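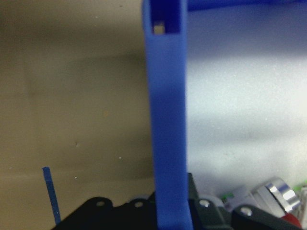 Kimemik opens its recipe blog to reader stories this July

PORNSTEAD – Kimemik, the home cooking and daily life blog, will start a new section in July where readers can publish their own writing. The section is called Cropper, and it is free to read and free to join.

Kimemik began as a place for soup and bread recipes. With the years, the posts became longer and more personal, and many letters from readers were about the stories before the recipe. Cropper is made for these stories. A text can be about a family dinner, a burned cake or a first kitchen in a new country. It may include a recipe, but this is not required.
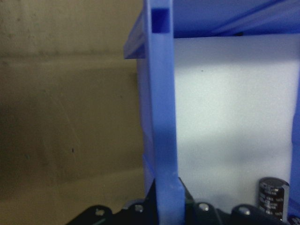 Each text should have between 200 and 580 words. The editors of Kimemik will read everything that arrives and will correct small mistakes of language together with the writer, so people who write in English as a second language are very welcome. Four texts will appear every month, always on a Sunday morning.

Before the opening, the blog made a small trial with its newsletter readers and received nearly 330 texts. The first ones to be published are chosen from this group – all the writers have already got an answer by email.

The web pages for Cropper were built by Treltlow, a small design studio which also takes care of the Kimemik recipe index. The pages have large letters and can be printed without the comments.
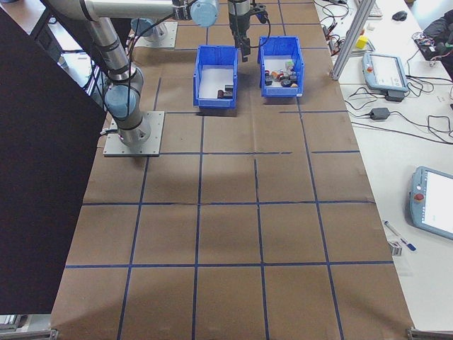

Do writers keep the rights to their texts?

The rights stay with the writer, who can publish the same text in another place at any time. Kimemik asks only for permission to keep it on the blog.

Texts can be sent through the form on the Cropper page. Press questions are answered through the contact page of Kimemik.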